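Chapter 7
Printed Cloth in the Home

In this chapter
Surface pattern and woven pattern
How printed cloth is made
Scale, repeat and direction
Lettering as pattern
Care and wear

Key terms: ground, repeat, registration, pigment, reactive dye, strike-through, half-drop, one-way design, crocking

Chapter 6 dealt with pattern that is built into cloth on the loom. A checked dish towel or a damask napkin gets its design from the order in which yarns are raised and lowered, and the design can't be removed without taking the cloth apart. Most patterned cloth sold for the home today is made another way. The fabric is woven plain, cleaned and bleached, and the pattern is put on afterward. This is printing, and it is the subject of the next two chapters.

The difference matters to anyone who buys, sews or sells household textiles. Woven pattern is limited by the loom. Curves are hard to make smooth, and each extra color of yarn adds to the cost. Printed pattern has few limits of that kind. A printer can put a map, a page of handwriting or a photograph of a fern on the same plain cotton. What the printer has to worry about is whether the color will stay where it was put.

The simplest test for telling the two apart is to turn the cloth over. In a woven check the colors are the same on both sides. In a print the back is usually paler, and on a heavy cloth it may be nearly white. Color that comes through to the back is called strike-through. Scarf makers want a lot of it. Tablecloth makers care less, as the back is seldom seen. The test isn't perfect: some cloths are printed on both sides, and some woven designs have a back that looks quite different from the front. If there is doubt, pull a yarn from a cut edge. A yarn from a printed cloth will often show patches of color along its length where it passed through the design.

Methods of printing

Block printing is the oldest method still in use. A design is carved in relief, coated with color and pressed onto the cloth by hand. Each color needs its own block. Small differences from one impression to the next are normal.

Screen printing pushes thick color through a fine mesh, parts of which have been sealed. In flatbed work the screen is lowered, printed and lifted, and the cloth moves on one repeat at a time. In rotary work the screen is a cylinder and the cloth runs beneath it without stopping. Rotary printing suits long orders. The Kurnonora mill, whose records we use in several exercises, would not set up its rotary line for an order under 300 yards and sent anything shorter to the flatbed room.

Digital printing sprays color from nozzles and needs no screens at all. A single yard can be printed, and so can a design with no repeat. The cost per yard falls very little as the order gets longer, and for that reason large runs of simple designs are still often done on screens.

Whichever method is used, the color itself will usually be a pigment or a dye. Pigment sits on the surface and is held there by a binder. It is cheap and works on nearly any fiber, but a heavy layer makes the cloth stiff and can rub off, a fault called crocking. Reactive dye bonds with the fiber of cotton or linen and leaves the cloth soft. It has to be steamed and washed after printing, and the washing uses a good deal of water. Jacobus Joubert, a finisher at Kurnonora, gave us this rule from his own shop: "If the customer rubs the sample with a thumb before looking at the pattern, quote for reactive."

Scale, repeat and direction

A repeat is the smallest piece of a design that can be copied side by side and end to end to cover the cloth. The size of the repeat decides where a design can be used. A large repeat that looks well on a bedspread will be chopped into scraps on a placemat.

A half-drop repeat moves each column down by half its height. It hides the joins and stops the eye from finding straight rows. A one-way design has a clear top and bottom, and all the pieces of a project must be cut facing the same way. This uses more cloth. It also raises a problem at the table, where people sit on all sides and the design will be upside down for some of them. Many table prints are tossed for this reason – the motifs are turned in several directions so that no side is the wrong one.

Lettering as pattern

Lettering is the hardest case of a one-way design. A flower turned on its side is still a flower, but a line of writing turned on its side is harder to read. Designers deal with this in different ways. Some break the words up so that only shapes are left. Others leave the writing as it is and accept that it will be read from one side only.

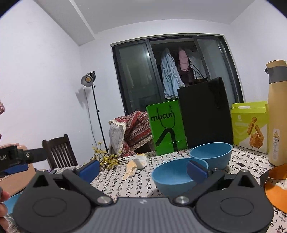
Figure 7.1. Black Chinese calligraphy on a white tablecloth, with light blue bowls.

Calligraphy is well suited to printing in one color. The brush gives thick and thin strokes, so the surface has variety without a second screen, and there is no registration to go wrong. Black on a white ground also shows every fault in the bleaching. A cloth that looks clean under a floral print may look gray under plain black characters.

A designer who uses a script he or she can't read should have it checked. Thandeka Hendricks, who bought table linens for Brimia, returned a full order after a reader found that the film had been flipped and every character was printed backward. The mill had passed it at three inspections.

Before you read on

1. Find four patterned cloths at home. Turn each one over and decide whether the pattern is woven or printed. Write down your reasons.
2. Measure the repeat of one printed cloth, in both directions.
3. Rub a dark area of the print ten times with a piece of dry white cotton, then ten times with a damp piece. Keep both pieces, labeled, for Section 7.4.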